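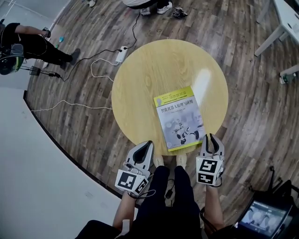
One member said at once that before we got any further with the Munshi kit she would like to know what happens when a grip pad wears out, and whether we would be left waiting on a parcel from Nutberg for weeks, as we were with the last lot. It was a fair point and we gave it a good long while.

The Fundeck quote was then gone through line by line. The pair of hand-held grippers comes to 600 a month on hire, with a minimum of 5 months, and the price covers the marker blocks, cables and phone support in the mornings. Spare pads are extra - 26 a set - and several of us felt at least one set ought to be thrown in.

Those who have been trying the grippers at Flestthorpe spoke kindly of them. The grip is comfortable for almost 20 minutes, after which the wrists begin to complain, and smaller hands find the left one a stretch. Thin, flat things like paperbacks are still the hardest to pick up cleanly, and everyone would be glad of a longer setup guide.

Agreed: to ask Fundeck for a shorter minimum hire and for spare pads to be included, and to keep the trial going through March.

Buying outright was held over - we had run well past four o'clock by then.

Next meeting at Flestthorpe, usual room, 2:30 p.m.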